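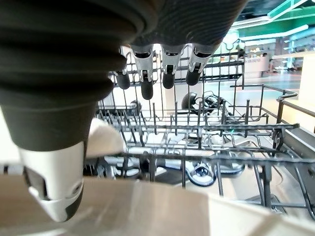
3. Water use in the households of Gidport

The survey was answered by 1,581 households in Gidport and Tapley. Most of them wash dishes by hand after the evening meal, also when they own a machine.

Figure 3. Sink with drying rack placed inside the basin.

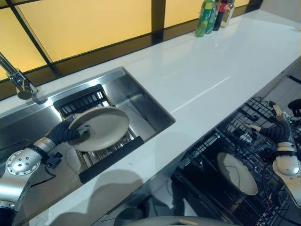 3.1 Habits and price

In Tapley the tariff rose in November, but the habits changed little — only 11 households wrote that they now fill the basin before washing. We did not ask about the age of the taps.

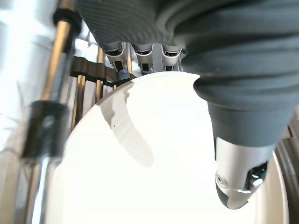

Reading time: 3 min

The Perkari district was left out, as its meters are read by another company.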